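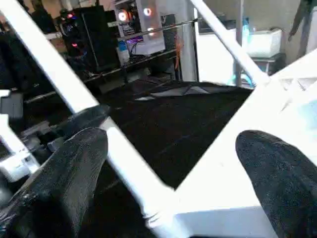 Wisska Workroom: The Back Room at Thibodeau Street

Photo gallery, posted Thursday, February 29, 2024
Photos and captions by Teresa Czerwiński

We moved into the back room in December and have been setting it up a little at a time. Several people who knew the old space on Loltitz Road asked what the new one looks like, so this page goes through it by area. The captions say what each thing is for and what still needs doing. Click a title to open the larger size.

The table
Covered in black from one end to the other. The old table was pale and showed every pencil mark, and small parts in light colors were hard to find on it. On black, a scrap of gray or white can be picked out from the doorway.

Table covering, close up
The black material has to be smoothed out by hand after heavy use. We brush it in the direction of the window, then wipe it. Please do not use tape on it. The adhesive stays behind and picks up lint.

Far side of the table
There is a dark ledge with a metal rail past the tabletop. Light things can be set down along there for a minute or two. Drinks go on the cart by the door.

The computer
White case, clear side panel, lighted fans. The colors run from orange to pink and purple and are left over from whoever set up the lighting profile. It has been suggested that we switch them all to plain white. So far the vote is against.

Computer, side panel
Dust shows up quickly behind a clear panel. It gets opened and blown out on the first working day of the month. Shut it down fully before you take the panel off, and keep the screws in the magnetic dish.

Paper and cloth drawer
Offcuts, sorted by thickness. The top tray is for anything smaller than your hand. The bottom tray is for full sheets and should never be used for scraps, although it often is.

Pattern box
The Geltico patterns came with us from Loltitz Road, and they are still in their original envelopes. Number 137 is missing its second sheet. If you have it at home, put it in the mail slot and no questions will be asked.

Label printer
Takes rolls of 1000. We ordered rolls of 2000 by mistake, and they do not fit under the lid. They are on the top shelf in case somebody knows a group with the larger model.

Shelving
Five units along the wall, bolted. Heavy boxes go on the bottom, and anything with a cord goes at waist height with the cord wrapped and tied. The labels are handwritten for now.

Cable corner
This was the worst part of the move. It took over 5 hours to sort out which power supply belonged to what, and each one now has a tag at both ends. If you unplug something, leave the tag on.

Sink
Cold water only. A heater has been quoted but not ordered. Brushes can be rinsed here, and anything with glue on it goes outside to the utility tap.

Coat hooks
Mounted a little too high. A second row will go in underneath when the drill comes back.

Window
Faces north. The light is even for most of the day and poor after three in winter. The blind sticks on the left side, so pull from the right.

Door to the hall
Opens inward. Keep the floor clear behind it, including bags.

Still to come
Photos of the storage closet, once it can be photographed. It currently holds everything that did not have a place on the shelves, plus two chairs waiting for new seats.

Using these pictures
You are welcome to copy them for newsletters or for your own planning. Please credit Wisska Workroom and send a link to the front desk so we can add it to the news page.

Back to all galleries
Previous gallery: Packing up Loltitz Road
Next gallery: Winter open house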